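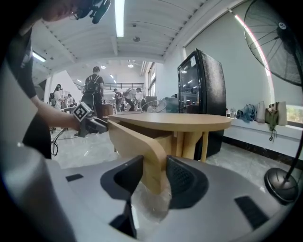 Skivus Small Furniture Wrapping Set

Version of Sep 10, 2019. Replaces the May release.

Summary

Skivus is a collection of clips about wrapping and unwrapping small pieces of household furniture before a move. It holds 3079 clips of 41 pieces: side tables, stools, plant stands and low shelves. Each clip covers one operation on one piece. The set was put together at Clurkthorpe and is indexed with the Prarkari labels.

Furniture

Pieces were chosen for shapes that are awkward to wrap. Round tabletops on slender legs are the largest group. Curved panels are listed separately from straight legs, as plastic wrap tends to slide toward the narrow end and bunch there. The side table with the curved wooden panel under its round top is filed under both "round top" and "curved part". Wood is recorded by tone only (pale, medium, dark). Species is left blank unless it was printed on the piece.

Wrapping materials

Clear plastic wrap is used in most clips. Paper and cloth appear in 108 clips, all of them in the shelf group. Crumpled wrap is left as found and has its own flag, wrap_state = crumpled. The other values are flat, partial and none.

Operations

wrap_part: cover one leg, panel or edge
wrap_top: cover the tabletop
unwrap: remove the covering from any part
hold: steady the piece, no change to the covering

Fields

piece_id: integer, stable across versions
piece_type: table, stool, stand, shelf
part: top, leg, panel, edge, shelf_board
wood_tone: pale, medium, dark, unknown
wrap_state: state at the first moment of the clip
operation: one of the four listed above

Splits

Divided by piece, never by clip. Four pieces are held out for testing. The split files are plain text, one piece_id per line.

Known problems

Clear wrap is hard to see against pale wood — wrap_state was checked twice for those pieces, and disagreements are marked unsure. Part labels on the plant stands follow the older Namboodiri scheme, in which a panel and a leg share one code. Convert them with the table in parts_map before merging with other groups.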